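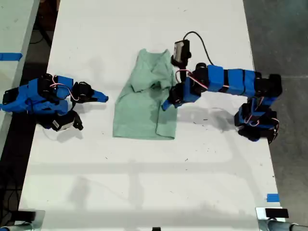 The pale green one, flat below and bunched up above.

I grew up in a house where folding was done on the bed, in a great slithering heap, usually at ten at night when somebody wanted to get into that bed. So it took me an embarrassingly long time to learn that a plain white table with nothing else to do is the best laundry tool there is. You can walk around it! You can see every crease! And your back doesn't complain the next morning, which at my age is worth a good deal.

I've been thinking about folding a lot this November, mostly on account of moving the linen closet from the upstairs hall to the little room by the back door. My friend Ieva Kalniņš came over to help and we pulled out everything, the good towels and the sad towels and a pillowcase I'm fairly sure belonged to the people who lived here before us. She counted as we went (she can't help herself) and announced that I owned 31 dish towels. I have two hands and one sink. I gave her nine of them and she pretended to be pleased.

Anyway, soft things. A stiff cotton shirt practically folds itself, but the soft ones have their own ideas. You get the bottom half lying nice and flat with a good straight hem, and then the top half is all bunched up on itself like it's trying to go back to sleep. My mother's answer was to pick the whole thing up and give it a crack, like a sail, and start over. I did that for years. What I do now is leave the flat part alone, since it's already behaving, and work up from there with the side of my hand, pushing the creases out ahead of me toward the collar end. It's slower but I find it very soothing, especially with the radio on.

Then it's sides to the middle, bottom up to meet the top, and once more if it's going on a narrow shelf. Marcus folds his in thirds and stands them up on end in the drawer like file folders, and I'll admit that it looks wonderful for the first day or so. I've tried it twice. By the end of the week I'm digging through the drawer like a raccoon, and there go the file folders.

Color has been the other surprise. I always bought white towels, on the theory that white goes with everything, and then spent my life fretting over them. A light green turns out to be so much kinder to live with. It's cheerful on a gray morning and it looks fresh even when it's rumpled, and mine is rumpled more often than it isn't. I'd happily have a whole shelf of it, minty things at the top and the darker greens down below, with the old beach towels hidden at the back where guests won't find them.

The new closet is nearly done, apart from the bottom shelf, which I put in crooked and will have to take out again. Ieva has offered to bring her level. I've still got the fitted sheets to do, and I'm leaving those until she gets here.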